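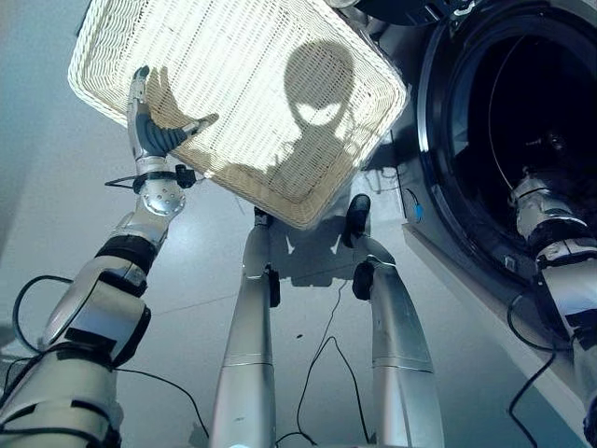
**Palumbo Housewares, Returns and Display Stock Team, Idstead**

Checklist for woven baskets, with comments
Filled in by: Guido Bassi
Date: April 18, 2020
Item: white wicker basket, rectangular base, braided rim
Place of check: back room, Idstead shop

Please read my comments together with the marks. A mark alone does not say much, and the colleagues in Plidthorpe asked me last time what I mean with "OK, but".

## A. Base and weave

- [x] **Base held against strong light.** The light comes through the strands and they look cream. I search in this position for places where it is much brighter than in the neighbor places, which can mean a strand is missing. A shadow on the base makes this difficult, so turn the basket and look again at the part that was dark.
- [x] **No broken strands in the base.** I passed a cotton cloth over both sides. It did not catch.
- [x] **Base is flat on the table.** It moves very little at one corner. I accept this for a basket with light goods, for example towels.
- [ ] **Strands tight at the corners.** Not fully. At one corner I can push two strands apart with my finger. They go back when I let go. Check again in August.

## B. Rim

- [x] **Braid complete all around.** Follow it with the hand from the start to the same point again. It is easy to stop too early.
- [x] **No sharp ends on the outside.**
- [ ] **No sharp ends on the inside.** One end was standing out. I cut it with the small pliers and sanded the place. I leave the box open until a second person has touched it, this is the rule from Aswood and I find it a good rule.
- [x] **Rim does not turn on the basket.** Hold the rim with one hand and the base with the other and twist a little. Do not use force. We lost one good basket in this way.

## C. Paint and surface

- [x] **Paint does not come off on a damp cloth.** The cloth stayed clean after 7 strokes.
- [x] **No flakes in the weave.** Shake the basket upside down over dark paper.
- [x] **No mold, no smell.** It smells a little of the storage carton, nothing more.
- [x] **No insects or small holes.** Nothing found.

## D. Load

- [x] **Test weight carried for the full time.** I used the bags of rice, together 2,000 grams, and left them in for 170 minutes. The form asks for two hours but I was at lunch.
- [x] **Base has the same shape after the test.** Checked with the straight ruler. There is a very small curve in the middle and it was there before the test also.
- [ ] **Label with maximum load attached.** Missing. The labels are ordered. Until they arrive, please do not put the basket on the shop floor.

## E. Storage

- [x] **Place is dry and away from the heater.**
- [x] **Nothing heavy on top.** In the last check there was a box of catalogs, roughly 1,000 pages, lying on the baskets. I moved it to the lower shelf. Please leave it there.
- [x] **Baskets not pushed one into another.** The braided rim is thicker than the wall and gets stuck, and then people pull.

## Result

Passed with remarks. Open points: one loose corner, the inside end at the rim, the load label.

The weave corner is for me not a danger. The inside end is more important because customers put their hands in without looking. If the second person still feels something there, sand it again and write it under B.

Copy goes to Plidthorpe. The original stays in the green folder.

G. Bassi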